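Our project started with a fairly simple wish, which was to fill the gaps in the rainfall record for the Gastineck valley so that the hydrology class could use it without swearing at it. Armindo Gouveia and I took the data side, and Rosaura Paucar looked after the program, which we named Zernell after her grandmother's village.

## How to run it

Zernell opens on a window with two panels, **Stations** and **Fill**. Load the daily file first -- it has to be a plain text file with the date in the first column and millimeters in the second. Blank days should be left blank, please, and not typed in as zeros (we lost most of a September afternoon to that one!).

In the Fill panel you pick a neighbor station, and the program works out a monthly ratio between the two records. A month is used only if at least 75 percent of its days are present at both stations. Anything thinner is skipped and listed in the log.

## What we found

We tested it by hiding 58 days from the Clirstead record and filling them again from Calado. Wet winter days came back quite nicely, while summer storms were poor, and Fernanda Barros kindly reminded us that a thunderstorm can soak one hillside and leave the next one dusty.
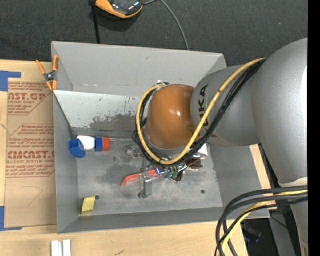

*Figure 2. KUKA arm reaching into a metal bin on a wooden tabletop.*

## Still to do

We would love to let the user blend several neighbors at once, weighted by distance and height. The log also needs friendlier wording, and Leonilde Morais has offered to read it through with us before the next class gets hold of the program.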